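Simulation-first budgeting

From the Nenau Handbook of Equipment Planning

Simulation-first budgeting is the practice of letting a robot fail in software before anyone signs a purchase order for the hardware. It is used mainly by small and mid-sized buyers of mobile robots with arms, who tend to have one chance at the capital budget each year and a long memory for what happened to the last one. The term covers both the virtual trials themselves and the spreadsheet that comes out of them, and in most organizations the spreadsheet gets the better office.

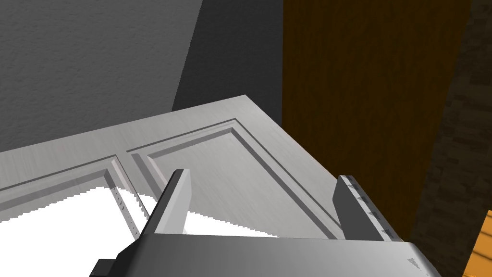
Reading time: 4 minutes

Background

Older purchasing guides treated a robot as a large appliance. The buyer compared payload, reach and price, watched a demonstration in the vendor's showroom, and then found out how the machine felt about the buyer's own doors. Showroom doors are famously cooperative. Raised-panel cabinet doors, which offer a gripper two recesses and a molding to think about, are less so, and they turn up in a good many of the buildings where people want robots to work.

The alternative was set down in its current form by Gonzalo Sepúlveda, a planning engineer at the furnishings distributor Custell. His first memo on the subject, circulated in May under the title "Things We Could Have Known," proposed that no arm be bought until a simulated one had been driven through the same jobs. The memo ran to 30 pages. A shorter version followed at the request of everyone who had received the first.

Method

A simulation-first plan usually starts with a task list written by the people who do the work now. At Custell this list had 117 entries, a number Sepúlveda defended in two meetings and then cut. Each surviving task is rebuilt in a virtual room and attempted by a model of the candidate machine. Attempts are logged along with the cause of any failure, and the failures are sorted into those that money can fix and those it can't.

The usual cost categories are:

Simulation licenses and computing time
Scene building, meaning the labor of making rooms, doors and furniture
Arms, grippers and the mobile base
Spare fingers
Installation and floor work
Training
Contingency

Scene building is the line most often left out. Walls, tables and chairs don't appear by themselves in a virtual room, and a door that is meant to open has to be given hinges by somebody who is paid by the hour. Contingency is the line most often cut, generally by a person who will not be present when it's needed.

Gripper choice

Two-finger grippers dominate early plans. They are simple to model and simple to price, and a finance department can understand one without a slide. The trade-off is that a two-finger gripper has to be lined up with whatever it is going to grab, so time spent on approach angles belongs in the estimate. Plans that skip it tend to show a very fast robot that has never met a cabinet.

Esperanza Gallardo, whose budgeting templates are widely copied at Barroso and elsewhere, recommends pricing the gripper separately from the arm. Vendors prefer to quote the two together. Her templates contain a cell for the difference, shaded red.

One arm or two

The second arm is the single largest argument in most planning cycles. Supporters point to jobs that need one hand to hold and another to work. Opponents point to the price. A two-armed machine also takes up more of a doorway, and the virtual trials should include driving up to one from several directions – including the bad ones – before the width of the base is agreed.
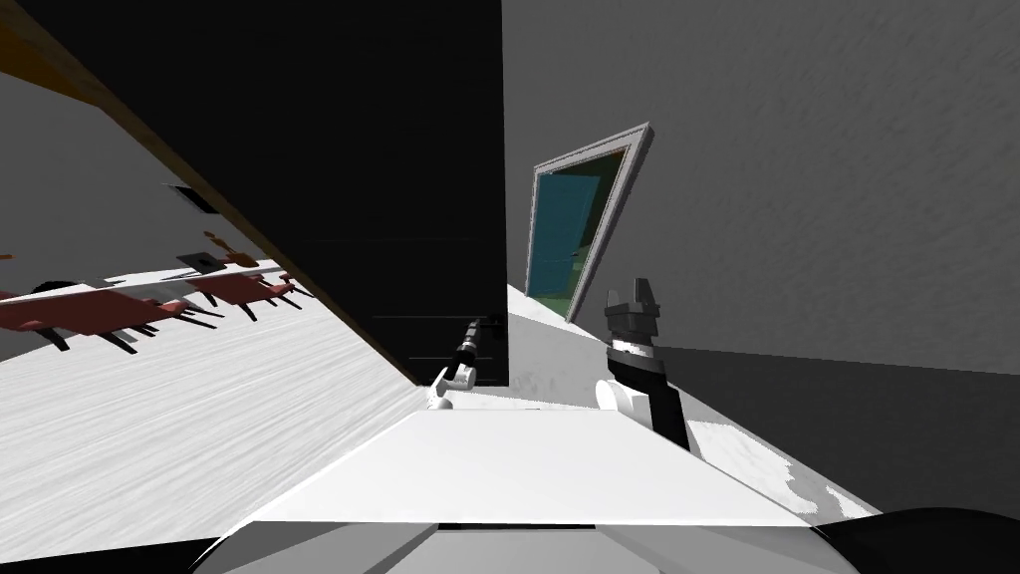
Limits of the simulated trial

A rendered room is a kind of opinion about a real one. Friction is guessed at, lighting is often flatter than any actual building could manage, and surfaces may show gaps or stray specks that have no counterpart at the site. Gallardo's templates ask for at least 100 virtual attempts per task, followed by a small paid trial with rented hardware. The Drivix planning tool sets its default at 3,000 attempts, a figure its manual describes as "generous" and leaves at that.

Reception

Critics of the method say it moves the overspending to an earlier quarter. Sepúlveda has replied that this is the quarter in which it can still be stopped. Custell now requires a simulation report with any robot request, though a signed exception form is accepted in its place, and the form is one page long.

See also

Total cost of ownership
Pilot purchase
Exception form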